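Bramavex home sim kit - 3 weeks in

Bought this for a build I'm doing in the spare room. Arm on a rolling base, supposed to bring small stuff from one room to the other. Wanted to test the driving and the grabbing in software before I let it near real furniture. Short version - good kit, bad manual, buy the cable separately.

What you get: the sim software with a room builder, a controller board, a USB stick with the starter rooms, one power brick. No arm. The listing says "arm ready" and I can see people getting caught by that. My arm is a secondhand Thiele, and the profile for it was in the list already. Nice surprise.

Setup took an evening. Installer wants 12 GB and doesnt tell you until it's halfway. The board paired on the third try. After that no drops at all, and I've been running it most nights.

Rooms are the best part. I used the apartment one and changed very little. Doorways are the thing I care about, becuase my base catches on every threshold in my actual house, and you can set a different floor on each side of a door and give each its own grip value. Took me two nights to get the numbers close. Worth it. 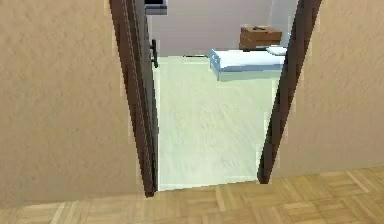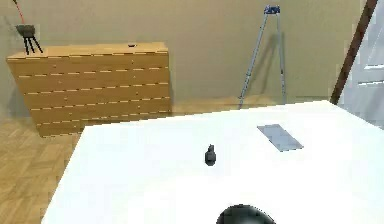

Renders: Genalyn Lagman

Table work - mixed. The small upright thing is my standard target, plate stays farther back as the drop spot. Grip physics are fine with default settings on a flat plate. Small upright stuff tips over way too easy until you raise the friction, and that slider is buried three menus deep under "contact." Put it on the main panel please.

Lighting is plain. Flat whites, soft shadows. Fine for planning moves. If you're training a camera to find things I'd want more mess and more glare than this gives you.

Speed: my desktop is old and it held up with one room loaded. Two rooms and the fan gets loud. Laptop was hopeless.

Manual is bad. Whole section on wrist limits is just a table with no units. Heike Grube on the Kurkitz forum posted a cleaned up version, go get that first. Support did answer me, next morning, polite, sent me the same PDF I already had.

The cable that comes with the board is too short for anything but a desk. I swapped in a Zolia one and moved on.

Compared to doing it all on the real arm - no contest. I cracked a mug and a gripper pad in my first week without the sim. Now I run the move on screen, fix it, then send it over. Still have to trim the height a little on the real one every time.

Paid $139 in March. At that price yes. Would not pay more untill they fix the manual.

4 stars. Will update when the base is done.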